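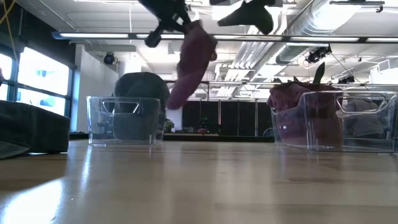 Photo: Kendra Paquette

Grokby Student Robotics Club
Progress report, February
Prepared for Terence Lightfoot by Joanne Gosling

Work this period

The team has moved from rigid blocks to soft items. The current task is sorting cloth goods between two clear plastic bins on a wooden table, with one gripper picking from above. Maroon and dark gray cloths are in use now, and a maroon one is in the gripper in the photo at the top of this report.

Students ran 272 pick attempts and logged each one by hand. Of these, 117 ended with the item in the correct bin. Most misses came from the gripper closing on a fold too thin to hold. Meriem Lamrani rewrote the grasp routine so the gripper goes lower before it closes — the log for the new version starts next month.

We also added caps to the item set. A cap holds its shape better than a towel but tends to roll when it is set down, and the brim confuses our outline detector. The pink-and-maroon cap on the table between the bins is one of the items.

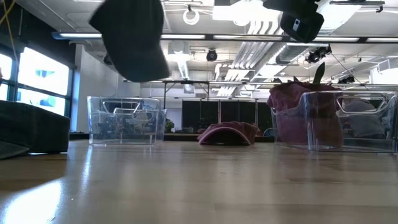

Budget and next steps

We have spent 49 percent of the grant, mainly on gripper parts and bench time. Eleven students remain enrolled. Phyllis Heywood will check the labels in the log before we share it with you. The spring demo is still planned, and we need your approval for one spare gripper by the end of March.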